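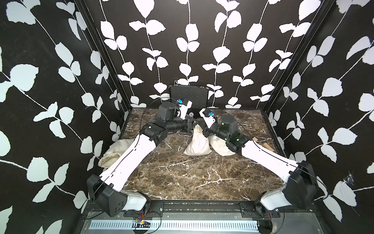

White leaves on black walls, and a dark marble floor.

Saturday, July 29, 2023

I have now lived in Zidovitz for eight months, and the hallway of my apartment is still the color of weak tea. I moved in November, with the plan to change this before the new year. Then winter came, and work, and I got used to walking through it quickly with my coat on.

Last week I finally decided on wallpaper. My mother always had wallpaper, and as a child I followed the pattern with my finger when I could not sleep. Later everybody painted their walls white, me too, and I forgot that I liked it.

I want leaves, big ones, light on dark. The neighbor from downstairs thinks that dark paper in a narrow hallway is a mistake and that I will feel like I am living in a sock. Maybe. But the hallway has no window anyway, so it will never be a bright place, and I prefer a dark place with leaves to a beige place without them.

The shop I use is called Yuen, on the street behind the bus station. They have sample books so heavy that you must open them on the floor. I sat there for most of an afternoon and turned pages. There were two patterns I could not choose between. One is called Rivo, where the stems go straight up like a row of ferns. The other is Dritau, which is wilder, and you need a lot more paper because the pattern repeats only after a long distance. I did not understand this word "repeat" before. It means that when you hang the second strip, you have to move it up or down until the leaves meet, and what you cut off goes in the trash. With Dritau it would be so much trash that I felt bad already in the shop.

So it is Rivo. The rolls come in 4 weeks, and I paid 250 for all of them together with the paste, which was more than I told myself in the morning.

In the meantime I have to remove the old paper under the paint — yes, there is paper under the paint, I found it behind the coat hooks. It has small brown baskets on it. I use warm water with a little dish soap, a wide scraper, and a lot of patience. Some pieces come off as long as my arm and some come off like fish scales. My shoulders hurt and there is paste in my hair.

If somebody has hung paper around an old door frame that is not straight, please write to me how you did it. Mine leans to the left and the stems will show it.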